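Reading time: 4 minutes

This site uses cookies to remember your preferences. Accept all / Manage settings

Plorgate Opens Its Bedding Library to Every Household in Town

PLORGATE, February - There are few things as comforting as climbing into a freshly made bed at the end of a long day, and we at Driltidora have spent a good many years thinking about how to help more people enjoy that feeling. So it is with real happiness (and a fair bit of tiredness, after a winter of washing, folding and mending) that we announce the opening of the Plorgate Bedding Library, a lending service for sheets, blankets, quilts and pillowcases that is now free to every household in town.

The idea is as simple as borrowing a book. You come in, you choose what you need, and you take it home for up to eight weeks. Perhaps your grandchildren are coming to stay, or you have just moved into your first apartment and own one fitted sheet and a beach towel. Whatever brings you through the door, you are welcome, and you won't be asked to explain.

During the trial season the library made 946 loans from a single room on Wubshet Street. The new collection holds 3587 pieces, all of them laundered, checked at the seams and sorted by bed size, and we have finally been able to put the wool blankets on a shelf of their own, where people can get at them without moving everything else first.

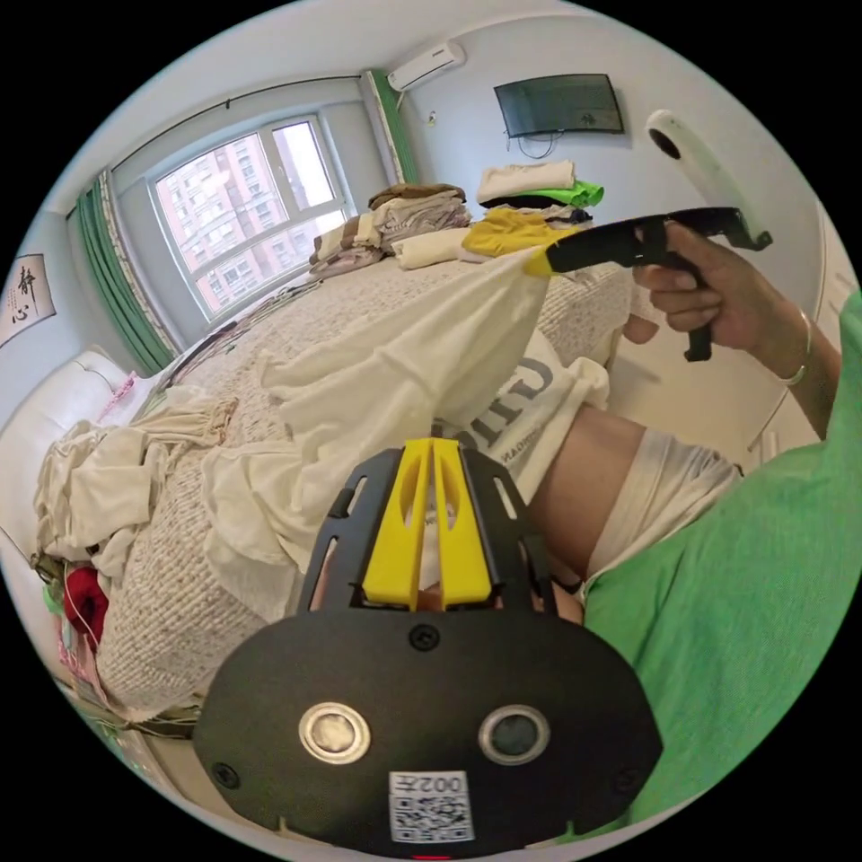

Dilaseck wrote to us after borrowing two sets of twin sheets over the holidays that the best part was bringing them back, having had a full house for ten days and then not needing to find a closet for any of it. The letter also asked for more deep-pocket fitted sheets, and we are glad to report that they are on the way!

Borrowing is open to anyone with an address in Plorgate. Bring something with your name and street on it, and a card will be made for you while you look around. Each card covers up to six pieces at a time, and a family may hold more than one card. Items can be renewed once, by phone or in person, unless another household is waiting for them. Please don't worry about ordinary wear. Sheets go thin, buttons come off duvet covers, and our mending table is there for that very purpose.

We do ask that everything be washed before it comes back, in warm water and with a mild soap if you have it. Quilts are the exception - please return those unwashed, as many are older pieces with hand stitching, and we would rather look after them ourselves.

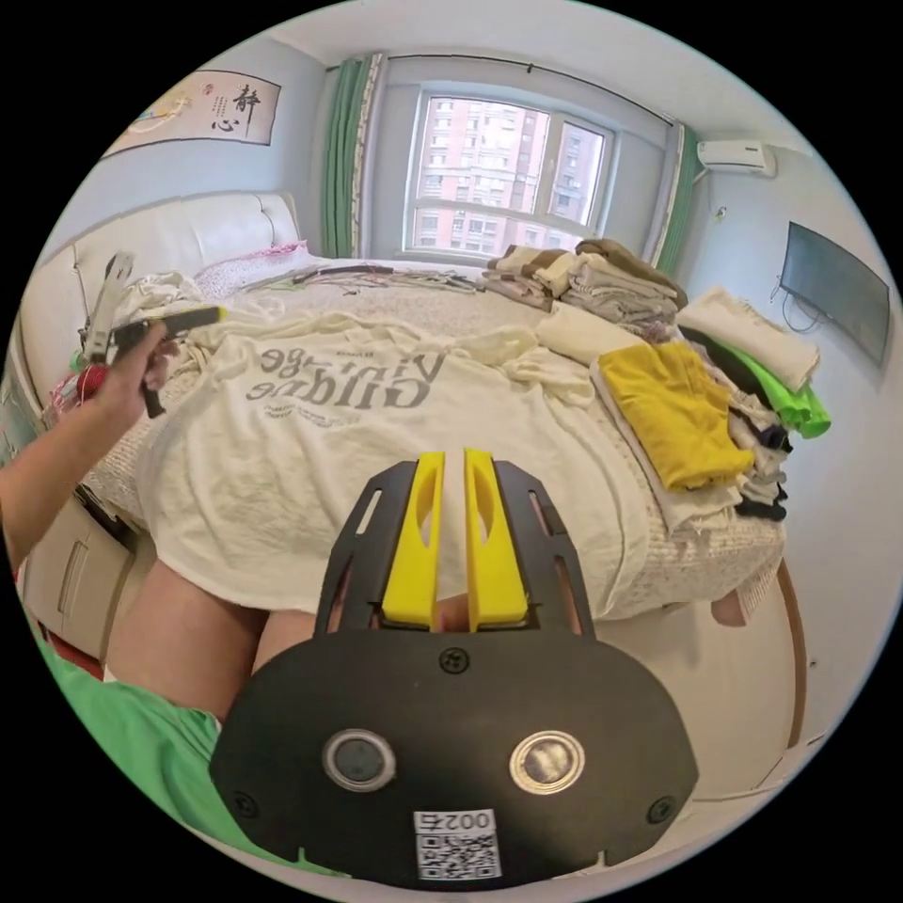 Bed-Making Mornings

Along with the lending shelves, the library will host a friendly morning class each month on the everyday skills that go with a good night's sleep. The first covers hospital corners, how to get a duvet into its cover without climbing in after it, and the great question of folding a fitted sheet. Later mornings will turn to darning, stain removal and choosing a blanket for the season. Classes begin at 10 a.m., with coffee beforehand for anyone who likes to come early and chat.

There is no charge, and there is no need to be any good at it. Places can be reserved at the front desk.

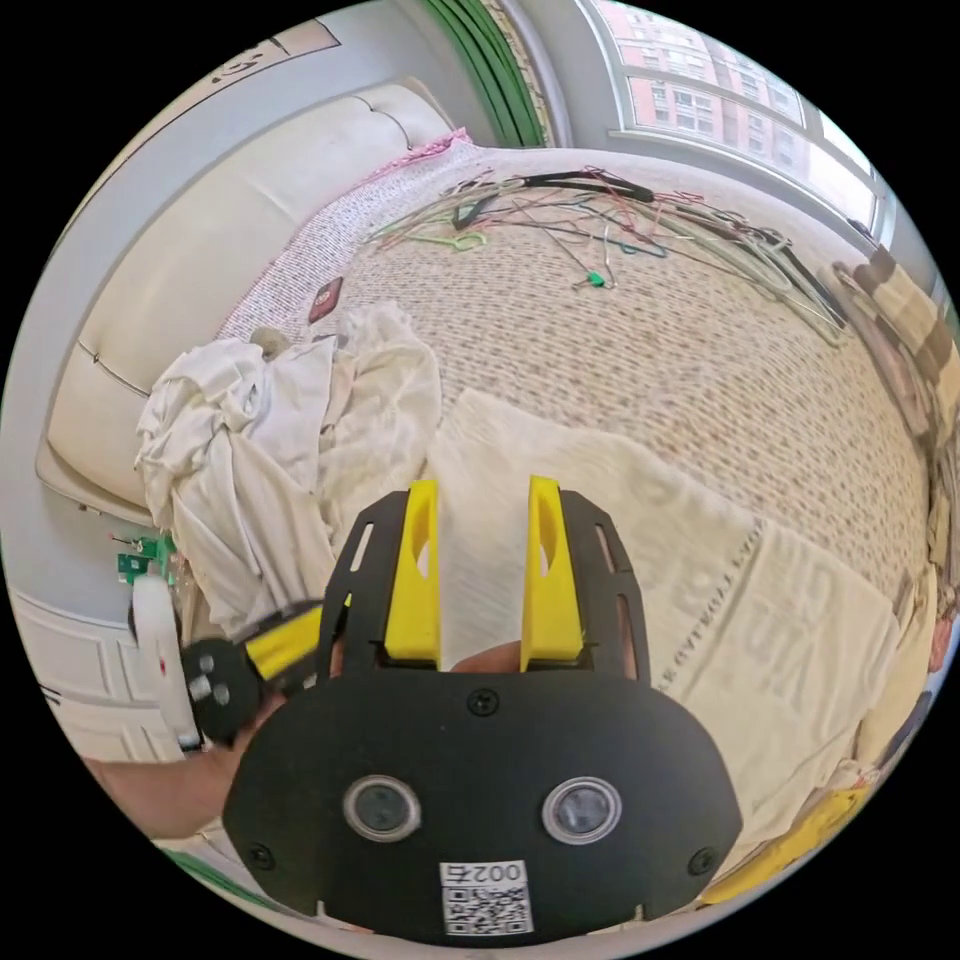 Giving Bedding a Second Home

The library gladly accepts clean sheets, blankets and pillowcases in usable condition, and odd pieces are as welcome as full sets. We can't take pillows or mattress pads. Donations may be left at the Wubshet Street entrance between 9 a.m. and 4 p.m., and larger bundles can be collected if you call ahead.

About Driltidora

Driltidora runs household lending projects in small towns, with shared collections of linens, kitchenware and sewing supplies. Its newsletter goes out to 2435 readers each season. Questions about the Plorgate Bedding Library may be sent to the Driltidora press desk or asked in person at Wubshet Street.

Related items
Driltidora adds 800 spools of thread to its sewing shelves
How to store wool blankets through the summer
Plorgate kitchenware loans: what to borrow for a big dinner
Mending table hours for spring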